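Home Care and Household Skills, Unit 4
Footwear at the door: sorting, pairing, cleaning, storing
Handout to go with the lecture. Updated May 20, 2022

Read before the practical. Bring a pen, the back page is for your own notes. Last year's version had the section on drying in the wrong place, fixed now.

What this unit covers

Indoor and house shoes mostly. Slides, slippers, clogs. Not leather, not hiking boots, those are Unit 6. Reason we start with slides: every house has them, they get no care at all, and they're easy to handle. No laces, no tongue, no lining to speak of.

Parts you should be able to name (will come up again):

Footbed. The part the foot rests on. Can be flat or slightly sunk at the heel.
Rim. The raised edge running along the footbed. Catches grit.
Strap. On a slide, one wide band over the top of the foot. Molded straps are one piece with the sole, no stitching. Buckled ones come apart, clean the buckle separately.
Outsole. The underside. Dirtiest part, so never set it on anything you eat from.
Toe and heel. Sounds silly, but some slides are nearly the same shape at both ends. Look for which way the strap leans if you're not sure.

Ridges on a strap are decoration most of the time. For us they matter because dirt sits in the grooves. A flat cloth goes right over the top and misses it. Soft brush, along the ridges first, then across.

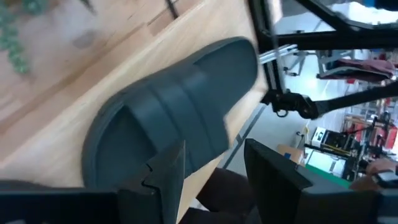

Sorting

Work on a table, not the floor. Your back will thank you. Any table is OK as long as it gets wiped before and after, and a bare wood one wants a sheet or old towel on it if the shoes are damp. Move anything with soil in it to the far side. Keep the middle clear, that's your work area.

Order of work:

1. Everything out of the bin, basket, closet floor, wherever it lives.
2. One shoe at a time onto the table. Don't dump.
3. By color first. Fastest way to find a mate. Dark ones in good light please, navy and charcoal look the same under a hall lamp.
4. Then by size, number is usualy on the footbed or the outsole. If it's worn off, hold the soles together.
5. Left and right. Set them toes away from you, left on the left.
6. Singles go in their own spot. Hold on to them until the whole house has been checked.

The mistake I see most in the practical is pairing by color and stopping there. Two grays, both lefts. Check step 5 every time.

Small households, you can do color and size in one pass. Larger places, don't try it. The Kultdale boarding house job last February had 105 single shoes in the entry alone and the group that skipped ahead had to start over.

Cleaning, foam and rubber

(Know this section, it's the one people get wrong on the written part.)

Cool or lukewarm water only. Hot water and foam don't mix, soles curl and shrink. Same goes for dryers, radiators, car dashboards.

Dish soap, a few drops in a bowl. Soft brush, old toothbrush for rim and grooves. Top first, outsole last, then change the water.

Rinse, shake, blot with a towel. Stand on edge to dry, out of the sun. Overnight is plenty for most.

Smell: baking soda paste on the footbed, leave 40 minutes, brush off, rinse. No perfume sprays, they only sit on top of it.

Scuffs: damp melamine sponge, light pressure. Test underneath first. It is an abrasive, it will take the finish off a shiny strap.

Bleach: no. Not on dark colors, not on pale ones either, it yellows some foams.

Pale and dark shoes get washed seperately. Dye transfer is rare with molded slides but it happens with the cheap ones, and there's no getting it out of a light strap afterward.

Handling

Lift by the strap or by the sides of the sole. Not by the footbed with your thumb inside, that's the part you just cleaned. One hand per shoe is fine. A pair can be carried soles together once both are dry.

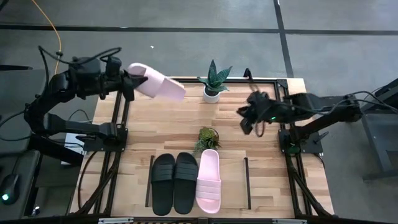 Setting up your work table comes next, and I want a sketch of yours before the practical. Half a page, pencil is fine. Mark where the unsorted shoes go, where pairs end up, where singles go, where the light comes from. Four slides is a good number to rehearse with, enough that you have to make a decision and few enough to redo it three times in ten minutes. Put one pale one in the set, pink or cream, anything that will show a dirty fingerprint. Plants don't have to leave the room but they do need a place in the sketch. A snake plant in a small round pot, set at the middle of the far edge, is out of your way as long as you're not reaching past it. Tall leaves, though, and a small pot under them, so watch your sleeves. Trailing plants are worse, the stems get dragged.

Storage

Three set-ups, pick one per household and stick with it.

Open rack. Best air flow. Looks messy in a week unless pairs have fixed spots. Livel and Kuipers racks are both in the supply room for the practical, the Kuipers one is narrower and holds slides heel to toe. Try both, write down which you'd buy and why.

Basket by the door. Fine for slides and slippers, since they don't scuff each other much. Bad for finding a mate in the dark. Clip pairs together with a clothespin through the straps.

Closed cabinet. Only for dry shoes. Leave a gap at the back or drill vent holes. Anything put away damp will smell by the weekend.

Label by person, not by type. People know their own name faster than they know the word "clog".

How many pairs to keep at the door? One house pair per person plus two for guests, one large and one medium. Extra pairs go on a shelf. When the strap has cracked or the sole is worn smooth, out. A smooth outsole on tile is a fall waiting to happen.

For the practical

Room 772, side entrance. Bring:

four slides, at least one pair, need not be yours
two towels you don't mind getting dirty
soft brush and old toothbrush
your table sketch

Soap, bowls and baking soda are there. You'll sort, pair, clean one pair, and set up a rack. Work alone for the sorting, in twos after that.

Reading: the Pranetitz booklet, chapter on entryways. Skip the part on boot wax for now. Bring questions on the drying table, some of the times in it are longer than I'd use and we'll go over them at the start.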